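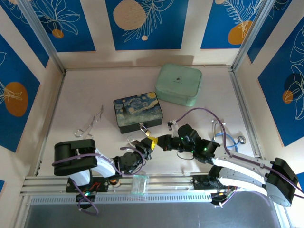
A reader wrote in after my last post to ask why anyone would put a padlock on a tin, when a tin with a good tight lid has kept buttons and letters safe for as long as there have been tins. I have been turning that over all week! The short answer is that I like the little click of it. The longer one is that my Starry Night tin has a brass padlock small enough to lose in a coat pocket, and having it there makes me think twice before I tip everything out looking for a stamp.

I've had the tin since July, when I found it at Akov, that crowded shop by the station, and carried it home on my lap on the bus. It holds postcards, mostly, and 2 keys I can't match to anything (I keep trying them in doors, just in case). The mint-green case is newer and I haven't settled what it's for – earrings, maybe, or the sewing things that roam around the house.

Then there are the bits that never get a home. The tongs (or tweezers), the light-blue cable in its coil, the clip. I've promised myself a proper drawer for those, and Dhillon has a divided one I keep going back to look at, but I want to measure first, having been caught out by a shelf before.

The blue panels with the leaves and the orange circles are still my favorite thing to look at on a gray morning. Next up is the hall closet, and I'm a bit afraid of it.

Posted 1/14/20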